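The war on the snooze button

I have owned the same alarm clock since university, and in May it finally died, which left me at the mercy of my phone. The phone offers 13 different ways of being woken, including a harp, a duck and something called Uplift. I chose Uplift. I have hated it every morning since.

The trouble with a phone is that it lets you negotiate. My old clock had a hammer and two bells and no interest in my opinion. The phone asks, very politely, whether I would like nine more minutes, and at half past six I would sign anything.
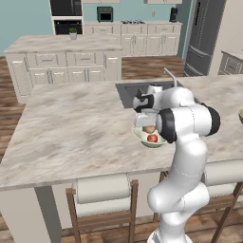 Lindsay Prendergast at work swears by putting hers in the hallway. I tried it for a week. I now know I can walk to the hallway, switch off an alarm, and get back under the duvet with no memory of the trip.

Then I read that you should drink a big glass of water before bed and let nature do the rest. Nature did the rest at ten past three.

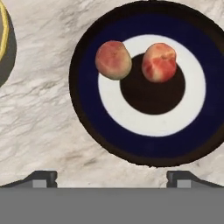
So on Friday I went looking for another clock with bells. The shop in town had one for 137 pounds, described as "heritage", which seems to mean the same clock my gran had but in a nicer box. I put it back. A bit of hunting online found a second-hand one for less than a takeaway, and the seller warned me that it "runs fast and is very loud".

It gains four minutes a day. I've decided to think of that as a feature, though I did turn up early for the dentist and had to read a whole magazine about caravans.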